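Plikness

A small planner and scene tool for picking up things that would prefer to be left alone. Plikness takes a wrist view, guesses where the graspable object is, and hands a pair of finger targets to whatever controller you already trust. It was written at Bitwood as a two-week job and is now in its second year.

What's in the repository

plikness/scene – scene builder: surfaces, textures, lights, objects
plikness/see – segmentation and pose from the wrist view
plikness/plan – approach and finger placement
plikness/grondari – adapter for the Grondari controller
episodes/ – 3,899 simulated episodes, compressed
tools/ – replay, trimming, and a plotting script that only works on Clementina's laptop

Install

Clone it, make a fresh environment, run pip install -e . and then plikness doctor. The doctor checks your renderer, your physics backend and your optimism. If it complains about a missing mesh cache, run it again. The second run builds the cache that the first run was looking for. We know.

Why the countertops are so ugly

The first version trained on plain gray tables and did wonderfully on plain gray tables. Then somebody gave it a stone texture and the segmenter began finding objects in the veins, with great confidence, and planning careful grasps on geology. So the scene builder now leans toward surfaces you would not put in your own kitchen: dark marble, busy grain, pale flecks the size of small parts. Colored tints can also be laid over part of the surface, to stop the model from treating every straight edge as the end of the table. 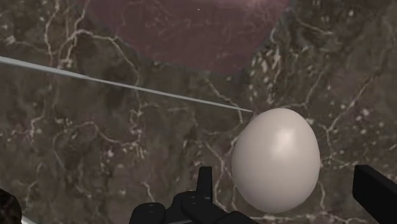 The egg is our default object. It is smooth, close to featureless from the wrist, and has no convenient corners to line up with. It also makes the force limits easy to explain to visitors. In the simulator an egg is a rigid body with a break threshold, so when the fingers exceed it the episode ends and the log says CRACKED. There is no yolk. This has been requested as a feature and declined.

Running a grasp

plikness run --scene marble_dark --object egg --seed 12

The seed controls texture, tint, light and object pose. It does not control the physics backend, which has its own seed and its own opinions. Pass --physics-seed if you want two runs to match.

Useful settings

approach_margin: how far the fingers stay from the shell before closing, in millimeters. Default 12. Lower values look better in demos and worse in the logs.

settle_steps: how long to wait after contact before lifting. Default 30. Setting this to 0 is allowed, and we would like to hear how it went.

tint_prob: how often a tint patch appears. Leave it alone unless you are doing an ablation.

Known problems

The pose estimate for upright eggs can flip end for end. The planner mostly doesn't care, but your evaluation script might.

The wrist view often includes large parts of the gripper itself. The segmenter masks these with a rendered silhouette, and if your gripper model differs from ours by even a little, it will try to pick up its own finger. Regenerate the silhouette with tools/remask.py first and file the bug second.

The Prokopenko exporter writes quaternions in the other order. Both orders are documented, in different places, by the same person.

Changes

30th November: merged the new approach sampler. Nearly 2 times faster on marble scenes, no change on plain ones. Removed the old sampler, then put it back behind --legacy after the Grondari adapter turned out to import it.

Contact

Open an issue, with the seed and the output of plikness doctor. Clementina Vieira maintains the planner and reads everything. Pull requests that touch plan/ need a replay log attached, including the failed episodes.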